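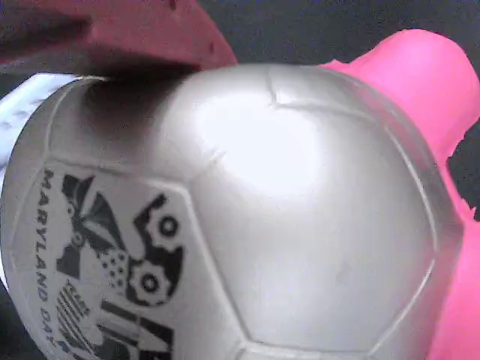 Soccer ball update, for the two people who asked. It's still in the hall closet. It survived the big clear out.

Quick recap if you missed October: we are trying to get the closet down to what fits on two shelves and one hook. Coats went first, then the bag of bags, then a Rutiter blender I'd kept the box for and lost the lid to. Gone. Felt great. Then I got to the bottom and there was the Maryland Day ball and everything stopped for half an hour.

It's a giveaway ball. White, kind of silvery when the light hits it, with MARYLAND DAY down one panel in black and a logo next to it with a pinwheel thing and two gears. Not a ball you'd play a real game with, I dont think. We've kicked it around the yard plenty. It also spent one whole winter under the couch on Julside, and it has moved with us twice, which is more than I can say for the good lamp.

So the rule was 7 things on the keep-for-no-reason list. I had six. Ball makes seven. Done, list closed, please don't ask me about the tennis rackets.

Other closet stuff, fast:

The puzzle. 1000 pieces on the box, 998 when I did it on the dining table, and yes I looked under the rug. Going to the thrift store with a note taped on the lid. Seems fair.

Shoe rack from Tran, the narrow one. Wobbles. Tightened it, still wobbles. Keeping it till spring.

Photos, a shoebox of them, 700 give or take the ones stuck together. Not touching that this year.

Also need somewhere for the ball to actualy live. Top shelf is no good, it rolls, and I got it on the head at 6 in the morning reaching for a scarf. Tried a mixing bowl. Works but now I'm short a mixing bowl. Someone at Kerkia had those net bags that hang off a hook, might go back for one if it's not raining.

Linen closet next. Pray for me. Have to run, pasta's on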